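見積もりの春、ではなく秋

総務の机に戻ったら、見積書が届いていた。18ページある。

うちみたいな小さい会社で18ページの書類なんて、消防の点検のときくらいしか見たことがない。しかも表紙に「ロボットアーム導入に関する御見積」とある。宛先はわたし。え、わたし? と声が出て、隣の席の経理さんがこっちを見た。経理さんは飴をなめていた。

うちはKarkiaという食器のレンタル屋で、Zakariaの駅から坂を下りたところに倉庫がある。町内のお祭りとか保育園の夏の会とか、そういうところに色つきの皿やカップを貸して、戻ってきたら洗って、仕分けして、しまう。洗うのは洗浄機がやってくれる。問題は仕分けで、これはずっと人の手でやってきた。やってきたのは主に先輩で、その先輩の腰がいよいよ駄目になった、というのが話の始まりだった。

「ロボットってさ、いくらするもんなの」と社長が言ったのが六月。わたしはそのときたまたま給湯室から出てきたところで、手にお茶を持っていた。お茶を持っている人間は逃げ足が遅い。それで担当になった。

ロボットの値段というのは、ネットで調べても出てこないのである。これには本当にびっくりした。冷蔵庫なら出るし、フォークリフトだって中古なら出る。でもロボットアームは「お問い合わせください」ばっかりで、問い合わせると電話がかかってきて、すごく感じのいい声で「御社の課題は何でしょう」と聞かれる。課題。先輩の腰です、とは言えなくて、「ええと、仕分けの、ええと、平準化を」と言ってしまった。平準化って何だろう。自分で言っておいて、電話を切ってから辞書をひいた。

それで結局、話が進んだのが二社。StevanceとGratance。名前が似ていてややこしいので、わたしの中では「ステさん」と「グラさん」になった。ステさんはとにかく書類が厚い。例の18ページはステさんである。グラさんは逆で、メールの本文に金額がぽんと書いてあって、おしまい。添付もなし。潔いといえば潔いけど、社長に見せたら「これ、腕だけの値段?」と聞かれ、わたしは答えられなかった。

腕だけの値段。そう、そこなのだ。

ロボットアームというのは、腕だけ買っても腕なのだった。先っぽに付ける「手」は別売り。手がないと何もつかめないのに別売り! 先輩にそう言ったら「俺の手は込みだけどな」と言われた。湿布の匂いがした。

手の次は台。台の次は架台(同じものだと思っていたら違うらしい。いまだに説明できない)。それから目にあたるカメラ、カメラのための照明、設置の費用、設置に来る人の交通費、教育の費用、教育に来る人の交通費。同じ人が来るなら交通費は一回でいいんじゃないですか、と電話で聞いたら、「別の者がまいります」とのことだった。ひとりで来てほしい。途中でお昼をごちそうするから。

わたしは表を作った。縦に項目、横にステさんとグラさん。黄色く塗ったところが「不明」で、最初のうちはほとんど菜の花畑だった。ひとつ電話して、ひとつ色を消す。消したと思うと、電話の中で新しい項目がひとつ増えている。「保守はどうされますか」なんて聞かれて、どうされるんでしょうね、と言いながらまた一行、黄色く塗る。

社長は毎朝その表をのぞきに来た。

「黄色、減った?」

「きのうと同じです」

「働いてる?」

働いてます。

経理さんからは枠をもらっていた。今期の備品の残りと、使わないまま置いてあった倉庫の塗り替えの積み立てと、そのほか経理さんが「これは聞かないで」と言うどこかのお金とを足した枠である。お金の総額は社長とわたしと経理さんしか知らない。先輩には教えないことになっていたのに、先輩はなぜか知っていて、「壁、塗らないんだ」とぽつりと言った。

さて、ステさんの書類の中ほどに、「事前検証」という項目があった。49万円。

よんじゅうきゅう。わたしの軽自動車が買えたお値段より高い(中古です)。何をするのかと聞くと、うちの食器を使って、つかめるかどうかを試すのだという。つかめなかったらどうなるんですか。「つかめなかった、ということがわかります」。声は本当に感じがよかった。

これを社長にどう通すか、わたしは二晩なやんだ。お風呂でもなやんだ。だって、つかめないかもしれないことを確かめるのに49万円ですよ。先輩に聞けばただで「無理だろ」と言ってくれる。しかし、つかめないまま本体を買ったら、49万円どころの騒ぎではない。倉庫のすみに立派な腕が立っていて、先輩がその横で湿布を貼りながら皿を分けている、という絵がありありと浮かんで、わたしは湯船の中でうめいた。

稟議書には、こう書いた。

「本検証は、本体導入後の損失を未然に防ぐための支出であり、いわば試着である。」

社長は「試着」のところに丸をつけて、判を押した。なんで丸なのかは聞けなかった。

食器はこちらで選んで持っていくことになった。先輩が選んだ。先輩は意地が悪いから、そりゃもう滑りそうなのとか、伏せると持つところがないようなのとか、そんなのばかり棚から下ろすのである。わたしはわたしで、保育園に人気の色をまぜた。検証の人に、うちはこういう明るい商売なんですと伝えたかったのかもしれない。新聞紙でくるんで箱に詰めて、わたしの軽で運んだ。坂を上るとき、後ろでかちゃかちゃ鳴って、先輩が助手席で「割ったら弁償な」と言った。誰に言ったんだろう。会社の皿なのに。

検証の場所はタイル張りで、白くて、社員食堂の厨房を思い出した。もっと鉄っぽい工場みたいなところを想像していたから、ちょっと拍子抜けした。台には深い緑の布が敷いてある。そこに皿やカップを置くと、なんだか急に「お店」みたいになった。

アームは赤と黒だった。つやつやしていて、カタログよりずっと派手である。わたしは、あ、いいなと思ってしまった。いけない。買い物で最初に「あ、いいな」と思った人間は負けるのだ。わたしは冷蔵庫のときもそれで負けた。

検証の人が何か押して、アームが動いた。思ったよりゆっくりだった。

先輩は腕を組んでいた。組んだまま、体がちょっとずつ前に出ていった。

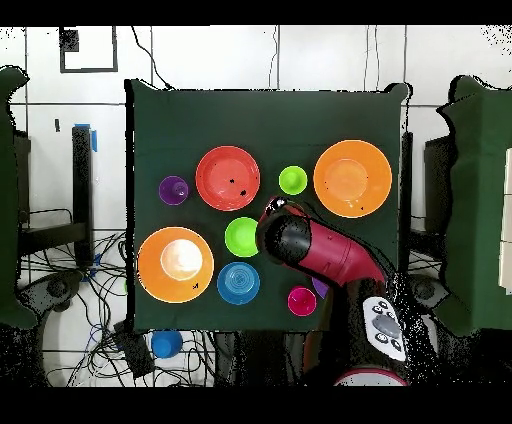 黄緑のカップの右わきに手先が寄ったところ。オレンジの皿と、伏せた青い鉢もいっしょに。

このときのことを、わたしはたぶんずっと覚えていると思う。黒い手先がカップにつくかつかないかのところまで来て、先輩もわたしも息を止めて、検証の人だけがふつうに息をしていた。

それで、持ち上がったのだ。カップが。

「おお」と先輩が言った。

「おお」とわたしも言った。

ただし次がいけなかった。皿である。伏せた鉢も、まあいけない。つかむところを探して手先がうろうろして、うろうろした末に、あきらめたみたいに元のところへ帰る。検証の人はノートに何か書いて、「平たいものは、この手では厳しいですね」と言った。

この手では。

来た、とわたしは思った。黄色い一行が頭の中にすうっと増えた。

「ということは、別の手が」

「はい、吸うタイプのものが」

「別売りで」

「別売りで」

先輩が横で、ふっ、と笑った。それから自分の手で赤い皿の縁をひょいと持って、また置いた。わざとだと思う。腰が痛いくせに、こういうときの身のこなしは実に軽い。

帰りの車で、先輩はしばらく黙っていた。空になった箱をひざに抱えて(食器は続きの検証のために置いてきたのだ)、坂のてっぺんの信号で止まったとき、急に言った。

「カップだけやらせりゃいいんじゃないの」

「カップだけ」

「うちで一番戻ってくるの、カップだろ。皿は俺が分ける。座ってやれる台を買ってくれよ、高さの変わるやつ」

わたしは信号が青になったのに気づかなくて、後ろの車に鳴らされた。

カップだけ。そんなの、ステさんの18ページのどこにも書いていない。グラさんのメールにはもちろん書いていない。わたしは全部をロボットにやらせるつもりで表を作っていたから、カメラも手も照明も、全部が「全部の食器」のための値段だったのだ。カップだけなら手はひとつでいい。吸うやつはいらない。台も小さくていい。帰り着くなり上着も脱がずに表を開いて、消せる行を消した。菜の花畑がばたばた枯れていく。すごく気持ちがいい! 経理さんが飴の袋をこっちに向けてくれたので、二つもらった。

もちろん、そのかわりに増えた行もある。「高さの変わる作業台(先輩用)」。これは事務用品のカタログにちゃんと値段がのっていた。値段が、のっている。わたしはそのページをなでた。

新しい条件で出し直してくださいと両方に電話した。ステさんは「承知いたしました、改めて課題の整理から」と言うので、課題は整理しました、カップです、と答えた。あんなにきっぱり電話でものを言ったのは初めてかもしれない。平準化のころのわたしに聞かせてやりたい。グラさんはその日のうちにメールをくれて、本文に金額がぽんと書いてあった。それと、今度は一行だけ余分についていた。「手、込みです」。

手、込み。

わたしはそれを印刷して先輩の机に持っていった。先輩は老眼鏡をかけて読んで、「俺と一緒じゃん」と言った。

ただ、ここで決めてしまうと冷蔵庫の二の舞だから、わたしはがまんした。グラさんには保守のことを聞いた。壊れたときに誰が来るのか、来るまで何日かかるのか、その間の代わりの腕は貸してもらえるのか。返事は少し遅くて、来たと思ったら「部品によっては30日」と書いてあった。30日。お祭りの時期にそれをやられたら、先輩の腰が先に終わる。ステさんのほうはというと、書類のうしろのほうに代替機のことがちゃんと書いてあった。厚いのには厚いだけのことがあるのだなと、そこは見直した。読みにくいけど。

表の保守の行だけが、いつまでも黄色い。

社長がのぞきに来た。

「黄色、減ったなあ」

「減りました」

「で、どっち」

「保守の返事がまだで」

「どっちが好き?」

好きかどうかで決めるものじゃないです、と言いかけて、赤と黒のつやつやが頭をよぎった。あれはほんとうにかっこよかった。わたしは黙ってお茶を飲んだ。社長は表の一番下まで目を動かして、先輩の作業台のところで止まった。

「これは今日買っていいよ」

というわけで、ロボットはまだ来ていない。作業台は来た。組み立てはわたしと経理さんでやって、ねじが一本あまった。先輩は上げたり下げたりして、いちばん低いところが好きみたいだ。台の左側がひとり分あけてあるので、荷物を置いたら、そこは腕の場所だからどけろと叱られた。

グラさんからは、明日の朝に電話が来ることになっている。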